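Getting rid of old electronics before a move

Start four weeks out. Go through every drawer and sort what you find into three boxes: keep, give away, recycle. Anything with a built-in battery goes in its own tub, never in the wheelie bin.

Back up phones and laptops, sign out of all accounts, then do a factory reset. Allow 30 minutes for each device. If a computer won't start, take the hard drive out and keep it until you can have it destroyed.

Circuit boards and loose cables count as e-waste, so keep them out of the kerbside recycling.

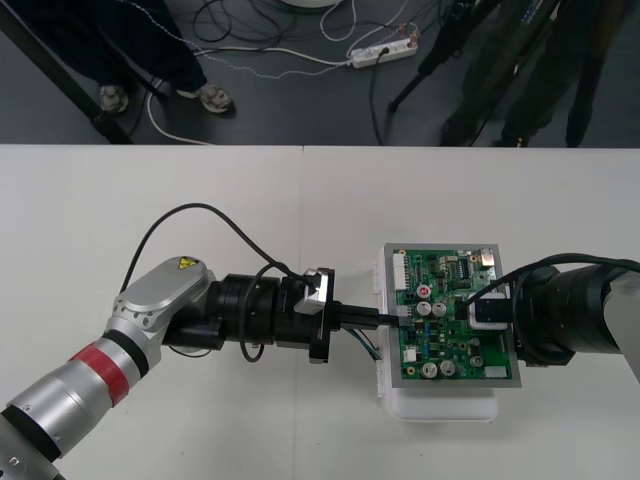 A green circuit board with connectors at its edges.

Unplug leads by gripping the plug, not the cable. Coil each one, tie it and label it with masking tape. Bushra Swati at the Emcombe drop-off centre asks that boxes weigh no more than 12 kg and that printers come without ink cartridges.

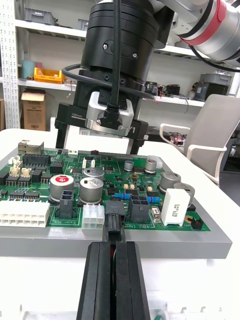
Black connector at the front edge of the board.

The centre is closed on public holidays, so check the April hours before loading the car.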